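Husden students teach two robot arms to handle a wallet

The robotics club at Husden has started its second winter project, and this time the task is an ordinary one. The students want a robot with two arms to pick up a wallet, open it and take out a card. The club meets every Sunday in the workshop behind the main building, and the work will be shown to families and to other schools in December.

The project has the name Zeditar. It was chosen by the members last spring after a long vote, and it does not mean anything in particular. Fourteen students take part, most of them between 15 and 17 years old. They are led by Chrysanthi Rallis, who teaches technology at the school, and by Joni Saarela, an engineer who moved to the town two years ago and comes to help at weekends.

Last year the club built a machine that sorted bottle caps by colour. It worked well, but the members found it a little dull after the first month. "A cap is always the same cap," said Rallis. "With leather you never get the same shape two times. It bends, it closes again, and the snap is small. I thought it would be too difficult for us, but they wanted it."

The students do not write each movement as a line of code. They guide the arms by hand through the whole task, and the computer saves the positions together with the pictures from the cameras. One such recording is called a run. When there are enough runs, the program tries to learn from them and to repeat the task alone. The plan for this term is to save 200 runs before the demonstration. The club is now at a little more than half of this number.

Melina Bakalis, 16, is responsible for the list of runs. She writes down which wallet was used, who guided the arms and whether the run can be kept. A run is thrown away if the wallet falls from the table or if one arm touches the other too strongly. "In the beginning we threw away almost everything," she said. "Now we are more patient. I think our hands have learned before the robot did."

The wallets come from the families of the students and from a second-hand shop, Strand, which gave a full box of them in the autumn. Some are closed with a snap button, and these are the hardest. The first arm must hold the wallet still while the second one pulls, and if the grip is too high the leather turns away. Kalliopi Drakos, 17, has changed the grip three times already and is now working on a fourth version.

Money was a question for a long time. The arms and the other parts cost over 3,000 euros, and the school could pay only a part of it. The rest came from Ellov, a local repair firm, and from a cake sale which the students organised before the summer holiday. The firm also lets the club use its tools when something has to be drilled or cut.

For the demonstration in December the robot will have 40 attempts, and visitors will be allowed to choose the wallet. The club has not promised a result. In a first test two weeks ago the program could lift the wallet most of the time, but it opened the snap only in a few cases. Saarela thinks that more runs with different light in the room will help – the workshop has large windows, and the afternoon sun changes a lot.

The head of the school, Leonor Paiva, said that she would like to see the club continue also after the oldest members leave in the summer. Two places are open for new students from January. No experience with programming is needed, but members should be able to come on most Sundays from ten o'clock until one. Those who are interested can speak with Chrysanthi Rallis in the technology room during the lunch break.

The demonstration is free of charge and will take place in the school hall. The exact time will be put on the notice board by the entrance.

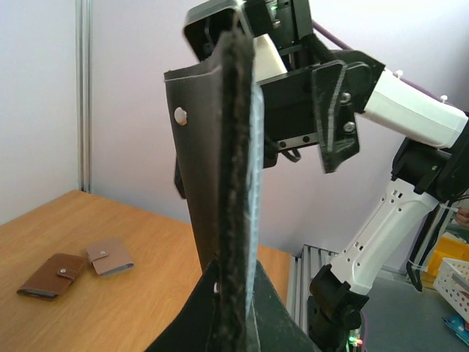
One arm of the robot holds a partly opened leather wallet, with two smaller ones on the table. Photo: Husden robotics club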